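Warehouse and Distribution Operations
Unit 3: Stock records and cycle counting
Notes prepared by Kaisu Lappalainen
Revised September 4, 2025

These notes go with the third lecture and replace the handout circulated in July. The section on tolerances has been rewritten and the worked case is new. Bring a calculator to the tutorial.

3.1 The stock record

A stock record states, for one item in one location, how many units the system believes are there. Everything else the system does depends on it. Orders are accepted against it, pickers are sent to locations by it, and the reorder calculation takes it as a starting value.

Three quantities are kept apart in most systems:

On hand: units the system believes are physically in the building.
Allocated: units on hand that have been promised to an order but not yet picked.
Available: on hand less allocated.

A fourth, in transit, covers units between two locations in the same building or between two sites. In transit stock is the usual hiding place for old errors. A pallet moved by hand without a scan at the far end stays in transit until somebody clears it, and the system will neither sell it nor reorder it correctly.

The record can be wrong in quantity, in location or in identity. A quantity error means the right item is in the right place but the number differs. A location error means the units exist but stand elsewhere. An identity error means that what is in the location is a different item, often a different size or colour of the same product. Location errors cancel out at building level and so do not appear in the year-end figures, but to the picker standing at an empty shelf they are the same as a shortage. 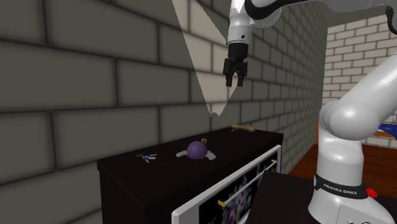
The distinction matters when choosing a correction. Writing off a quantity that has only been misplaced creates a second error on the day the missing units are found. Most sites therefore hold a shortage in a suspense location for a fixed period before it is written off. The length of that period is a local decision. A site with fast-moving stock can keep it short, as misplaced units come to light quickly when every location is visited often.

3.2 Measuring accuracy

Two measures are in common use and they answer different questions.

Line accuracy is the number of locations counted correct divided by the number of locations counted. A location is either correct or it is not. The size of the error plays no part, unless a tolerance has been set (see 3.4).

Value accuracy compares the money value of the stock found with the money value on the record. It may be net or gross. In the net form, overs and shorts are added with their signs, so that a surplus in one place offsets a shortage in another. In the gross form the signs are dropped before adding.

Net value accuracy is the figure the finance department wants. It is a poor guide to how the warehouse is running. A building in which every second location is wrong may show a net variance close to zero if the errors are mostly swaps between neighbouring bins. Line accuracy and gross variance should both be reported alongside it.

Always state the following with any accuracy figure: what was counted, how the locations were chosen, whether a tolerance was applied, and whether the result is from the first count or after recounts. A figure without these cannot be compared with another.

3.3 Full counts and cycle counts

A full count stops movement in the building and counts every location. It gives a single clean starting point. It is costly, it uses people who do not normally handle the stock, and the error rate of the counting itself is high. By the time a cause is looked for, the transaction that produced the error may be many months old.

A cycle count takes a small set of locations each day and counts them while the building works. Over a year every location is covered at least once and important ones several times. The count is done by trained staff, and the gap between an error and its discovery is short enough for the cause to be traced.

Methods of choosing the daily set:

By class. Items are ranked by annual value of movement and the top class is counted most often. Simple to explain and well supported by software. Cheap items that stop an order when missing are counted too seldom.

By area. The counter works through the building aisle by aisle. Little walking, and misplaced stock is more likely to be noticed because adjoining locations are seen together. Takes no account of risk.

By event. A count is triggered by something in the transaction history: a short pick, a record falling to zero, a negative balance, a return put away without a second scan. This finds the most errors per hour of counting.

At random. Needed if the result is to be used as an estimate for the whole building. The other methods pick locations for a reason, and their results are biased by that reason.

Gediminas Ramanauskas makes the point in his guest lecture that an event-driven programme always looks worse on paper than a random one at the same site. The two should be logged under separate reason codes and never averaged.

Counting an empty or nearly empty location is fast. Many sites ask the picker to confirm the remaining quantity when the record says it should be zero. The cost is one key press, and the result is a large number of reliable counts at no extra walking. 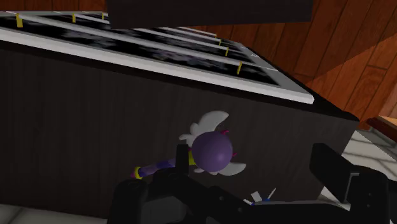 Fig. 2. Toy wand with purple ball head and white wing-like shapes, beside a black gripper (computer rendering).

3.4 Tolerances

A tolerance is the largest difference that will still be treated as correct. It is usually given as a percentage of the recorded quantity, sometimes with a cap in units or in value.

Tolerances are reasonable for items measured by weight or length, and for small fixings counted by scale. The counting method itself has an error there, and chasing differences inside it wastes time. For items sold singly the tolerance should be zero. A location recorded as ten and found as nine is wrong, and the missing unit has a cause.

A common mistake is to apply a percentage to all classes. On a large quantity this lets through a difference of a whole carton, which is almost always a receiving or put-away error and is among the easiest to trace.

When a count falls within tolerance, the record may be left as it is or adjusted to the counted figure. Both are acceptable if done consistently. Leaving the record unchanged has the drawback that small differences with the same sign can build up until they pass the limit together, and they will then look like a single event.

3.5 Control groups

Before a cycle counting programme is started it is usual to run a control group. A small fixed set of locations is counted repeatedly over a short period. As the same locations are counted each time, any new difference must have arisen since the last count, and the list of transactions to be searched is short.

The purpose of a control group is to find causes. Its accuracy figure should not be reported upwards, as the staff know which locations are in it. The group is closed when successive counts show no new unexplained differences, and the main programme then begins.

A control group should contain items from all speed classes, at least one item stored in more than one place, and some stock that passes through returns. Orvokki Hämäläinen's tutorial sheet has a form for drawing one up.
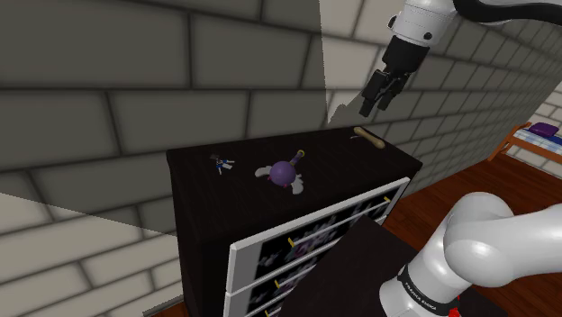
WORKED CASE: HONUM

The Honum site stores small household goods and toys and uses the Ponen stock system. The first random count covered 142 locations, with a tolerance of zero and no recounts. Of these, 38 did not agree with the record.

Line accuracy = (142 - 38) / 142 = 104 / 142 = 73.2 per cent

Of the 38 differences, 20 were shortages and the remaining 18 were overs. The near balance between the two is a first sign that units were being exchanged between locations. Theft or unrecorded despatch would give shortages with few overs to match.

Chalerm Chaiyaporn, who led the count, sorted the differences by the last transaction before the error. The main causes were as follows.

Pack size. The supplier Lumanlan had changed the inner pack on several lines. The item file still held the old figure, so each carton received was booked at the wrong number of units.

Adjacent bins. Location labels on the lower shelves were fixed to the beam between two levels with no arrow. Stock was put away above or below the label more or less by habit of the shift.

Returns. Returned units were booked on hand at the returns bench and walked to the shelf later. Between those two moments the system directed pickers to stock that had not arrived.

At the close of the work 3 differences had no identified cause. They were written off under their own reason code and the locations were placed in the control group.

The corrections were dull and cheap. Pack size became a required check at goods-in, the labels were reprinted with arrows, and returns were held in an in transit location until scanned at the shelf. Raimo Toivonen has since questioned the last of these on the grounds given in 3.1: it moves the error out of sight unless the in transit list is reviewed daily. Honum now reviews it at the start of each shift.

3.6 Recount rules

The second count is made by a different person, who is not shown the first result or the recorded quantity. This is known as a blind recount. If the two counts agree, the record is adjusted. If they differ, a supervisor counts with the item file open, checking pack size and identity first.

Freeze or note all movement on the location during the count. Software that allows counting on live locations does so by stamping each count with a time and correcting for transactions on either side of it. The method works if picks are confirmed at the shelf. It fails where confirmation is made in batches at the end of an aisle, and in such buildings counting should be done between pick waves.

Exercises for the tutorial

1. Using the Honum figures, work out what share of the differences were shortages. State what further data you would need to give a gross value variance.

2. Zostotar, a parts wholesaler, applies the same percentage tolerance to bolts sold by weight and to electric motors sold singly. Write a short note proposing a change.

3. A location shows a negative balance. List the sequences of transactions that could produce it without any unit being lost.

4. Draw up a control group for a site with a returns bench and two storage zones. Use the form on the tutorial sheet.

5. Explain why the first result at Honum could be used as an estimate for the whole building, and why the results of the control group could not.

Written answers to 2 and 5 are to be handed in. The remainder will be discussed in the session.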